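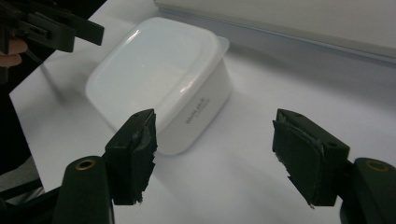

Una lectora pregunta si el arroz cocido aguanta una semana en la nevera con tal de que la tapa cierre bien. No: la tapa evita que se reseque y que tome olores, pero no frena las bacterias. Tres días como máximo, y menos si tardó en enfriarse.

## Enfriar

- Extender el arroz en una bandeja, en capa fina, nada más apagar el fuego.
- Guardarlo en la nevera antes de una hora. Con 30 minutos suele bastar para una capa de dos dedos.
- No tapar mientras salga vapor - el agua condensada apelmaza el grano.

## Porcionar

Una ración de guarnición pesa 240 g ya cocida. Para plato único uso 310 g. Conviene tarar el recipiente vacío y anotar el peso en la base con rotulador permanente.

## Congelar

Dejar un dedo libre bajo la tapa. Etiquetar con contenido y mes (julio, por ejemplo) sobre cinta de carrocero, que se despega sin dejar restos.

## Recalentar

Una cucharada de agua por ración, tapa apoyada sin cerrar, potencia alta. Remover a mitad de tiempo y servir cuando humee también el centro. Lo que sobre de un arroz ya recalentado se tira.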